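Home | Listings | Sellers | About Us | Contact

About Kristiansen & Inora Realty

2 min read

We sell houses. We have tried other ways of putting it, and a consultant once charged us for "curating residential journeys," but the sign over the door still says Realty and people seem to find it.

The firm started at a folding table in the back of the Kallent hardware store, between the paint chips and the key machine. Kristiansen had the license and Inora had the car. Our first sale was a two-bedroom ranch with a pink bathroom, described in our own ad as "full of character." The buyers kept the bathroom. We have used the phrase more sparingly ever since.
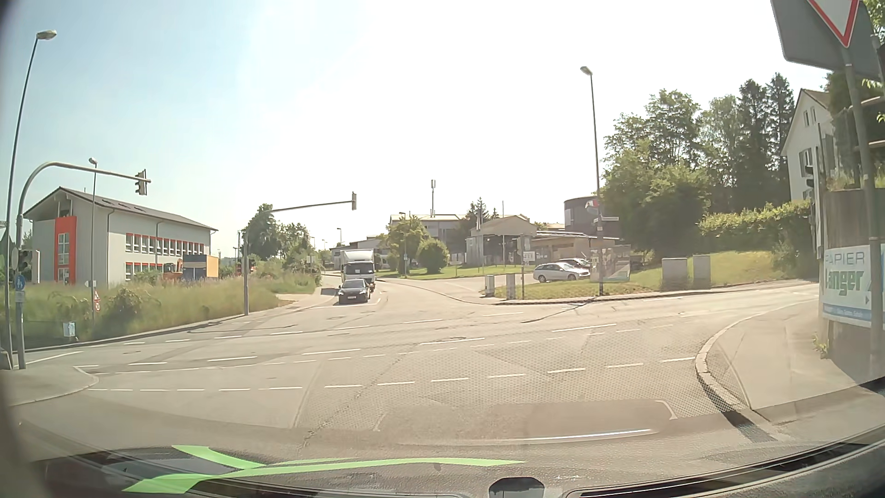 Kallent, Wednesday, April 17, 2024

As of this update there are 10 of us, counting the agent who says she's retired and comes in anyway. We've closed 400 sales, nearly all of them in Kallent and out along the Braltetti side, where the lots get bigger and the cell service gets worse. We list starter homes, farmhouses, duplexes and the occasional place with a ballroom the owner would like us to call a great room.

A few things about how we work. If a bedroom fits a bed and nothing else, the listing says so. "Cozy" is banned in this office, and so is "must see." Square footage gets measured by a person with a tape, which is how a house advertised elsewhere at 1810 square feet came to us and went back on the market at 1159. The seller was quiet for a while. It sold in September to a couple who had wanted something small.

We'll tell you what we think your house is worth, and you're free to get a nicer number from your brother-in-law. We return calls the same day, Sundays excepted. Open houses come with store-bought cookies, because the smell of fresh baking makes buyers suspicious and none of us can bake.

The office is open Monday through Saturday. Walk-ins are fine. The coffee is free and priced about right.

Contact us | © Kristiansen & Inora Realty | Back to top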